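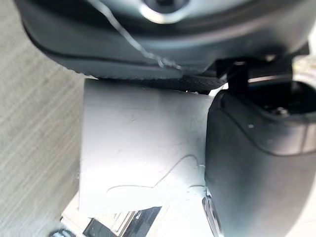
Figure 4. Close view, with the black textured pad under the dark grey housing.

4.3 Does putting things away count as tidying?

The claim we set out to test is an old one, repeated in most of the household studies we read: a room is tidy when each thing in it has gone back to its place. We doubt that this says much. In the Marras homes the "place" of a thing was usually wherever it had been left most often, and people gave different answers when asked twice. A colander that belonged in the low cupboard in the morning belonged on the draining board by evening. Neither answer was wrong, which is awkward for a measure that needs one of them to be.

The Trurine checklist tries to get round this by fixing a place for every item before the work starts. It lists 134 kinds of household object and scores each as home or away. We used it for 200 sessions and found it easy to fill in, but we are less sure what the score means. A kitchen with every pan in the right cupboard and crumbs all over the worktop does very well. One with clean surfaces and three mugs by the kettle does badly, although most people we asked would sooner cook in the second.

Of 2,000 single placements in our records, 1,177 matched the fixed place. It would be tempting to call the rest mistakes. Many were things put down beside others of the same sort, or near where they would next be needed, and a fair number were things whose fixed place was already full. The checklist has no column for a full drawer. Earlier work with the Brikia form had the same gap, and its authors dealt with it by leaving crowded drawers out of the results. We have kept ours in, at some cost to the neatness of the totals.

 A placement was judged from the written log, and we would be wary of any score drawn from close views alone, as they tell a reader little about the state of the room.

Nor do we think the result carries over to packing. The Prukness sessions, in which the same objects went into boxes, gave higher scores throughout, but a box has far fewer wrong places than a kitchen does. Comparing the two totals directly, as has been done elsewhere, seems to us a mistake. Section 4.4 reports the packing sessions separately and makes no attempt to combine them.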